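De : Naima Abdel Hamid
À : liste de l'atelier partagé Drukent
Objet : Re: [drukent-atelier] Pinces à main, essais sur textile et demande de créneau
Heure : 18 h 40

Mesdames, Messieurs, chers membres,

Le bureau de l'atelier a pris connaissance du message de Monsieur Ghoneim, reproduit ci-dessous, et l'en remercie. Nous y répondons sur la liste, les questions posées intéressant l'ensemble des personnes inscrites au projet de préhension.

> Le 50e compte rendu du groupe indiquait que les deux pinces étaient
> assemblées et que les essais sur pièces rigides étaient clos. Je
> souhaiterais savoir :
> - si le passage au textile est autorisé dès maintenant, ou s'il faut
> attendre la nouvelle série de doigts ;
> - qui est responsable des fichiers de découpe et d'impression,
> la version du dépôt ne correspondant plus à celle de l'établi ;
> - si la dépense correspondant à la référence 1959 (visserie et
> axes, fournisseur Eichhorn) a été validée.
> Je demande par ailleurs un créneau en février pour travailler sur
> le pliage à deux pinces.
> Avec mes salutations distinguées,
> Rachid Ghoneim

Sur le premier point, le passage au textile est autorisé. Les doigts noirs actuellement montés conviennent pour les tissus légers, à condition que les boutons des articulations soient resserrés avant chaque séance. Monsieur Ramadan a relevé du jeu sur l'une des deux pinces après 80 cycles d'ouverture et de fermeture ; il convient donc de vérifier ce réglage et d'en porter mention au cahier. Les étoffes épaisses, les fermetures métalliques et les vêtements à boutons restent exclus jusqu'à la livraison de la nouvelle série.

Les essais se déroulent sur une surface claire et plane. La pièce de tissu est tenue en hauteur par un coin, puis reprise plus bas par la seconde pince. Nous demandons que la reprise se fasse lentement et que le tissu ne soit jamais tendu entre les deux outils : les doigts sont conçus pour pincer, et leur tenue en traction n'a pas été étudiée.
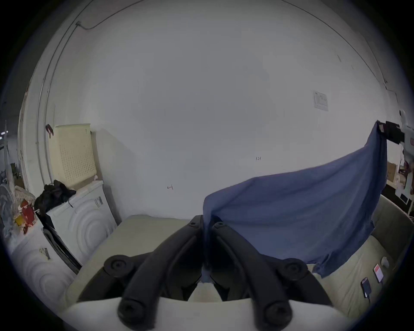
Reprise d'un tissu bleu entre les doigts de la pince à main.

Madame Janevski a proposé une méthode de notation que le bureau fait sienne. Chaque essai est consigné sur une ligne : nature du tissu, point de prise, point de reprise, résultat. Un essai interrompu est noté comme tel et conservé. Les lignes incomplètes ont posé de réelles difficultés lors du dépouillement précédent — plusieurs séances n'ont pu être exploitées — et nous prions chacun de remplir le cahier avant de quitter l'atelier.

Sur le deuxième point, Monsieur Abdelaziz demeure responsable des fichiers. La version de référence est celle du dossier Anurley, révision 3437. L'écart constaté provient d'une modification de la courbure des doigts, effectuée directement sur le poste de découpe et non reportée dans le dépôt. La correction sera versée par Monsieur Abdelaziz dans les prochains jours. D'ici là, nous vous demandons de ne lancer aucune impression à partir de vos copies personnelles. Les pièces déjà produites peuvent être conservées comme rechanges si leur perçage est conforme au gabarit.

Sur le troisième point, la dépense portant la référence 1959 a été validée. La commande est passée et le colis sera reçu à l'adresse de la rue Zandgate. Les axes seront rangés dans le tiroir du projet ; toute pièce prélevée doit être inscrite sur la fiche.

Quant au créneau demandé, la réservation de février est accordée à Monsieur Ghoneim, de 14 heures à 17 heures, à raison d'une séance par semaine. Les règles suivantes s'appliquent :

- la présence de deux personnes est requise dès lors que les deux pinces sont utilisées ensemble ;
- les chargeurs sont débranchés en fin de séance ;
- les tissus d'essai sont pliés et rendus au bac du projet ;
- toute casse est signalée le jour même à Monsieur Ramadan.

Les membres souhaitant se joindre à ces séances sont invités à écrire directement à Monsieur Ghoneim, avec copie à la liste. Aucune expérience préalable du montage n'est exigée, mais la lecture de la notice d'assemblage est demandée. Madame Janevski en tient un exemplaire imprimé à disposition et recueille les observations en vue de la prochaine version, notamment sur le chapitre consacré au ressort de rappel, jugé peu clair par plusieurs lecteurs.

Il reste à trancher la question du revêtement des extrémités. Deux solutions sont à l'étude, une gaine souple rapportée et un dépôt de silicone. Le bureau n'a pas de préférence arrêtée et attend les relevés comparatifs avant d'engager une nouvelle dépense. Les personnes disposant de chutes de gaine de petit diamètre peuvent les déposer dans le tiroir du projet, en indiquant la référence du matériau lorsqu'elle est connue.

Veuillez agréer, Mesdames, Messieurs, l'expression de nos salutations distinguées.

Pour le bureau,
Naima Abdel Hamid
Atelier partagé Drukent

--
Pour vous désinscrire de cette liste, envoyez un message vide portant l'objet « désinscription ».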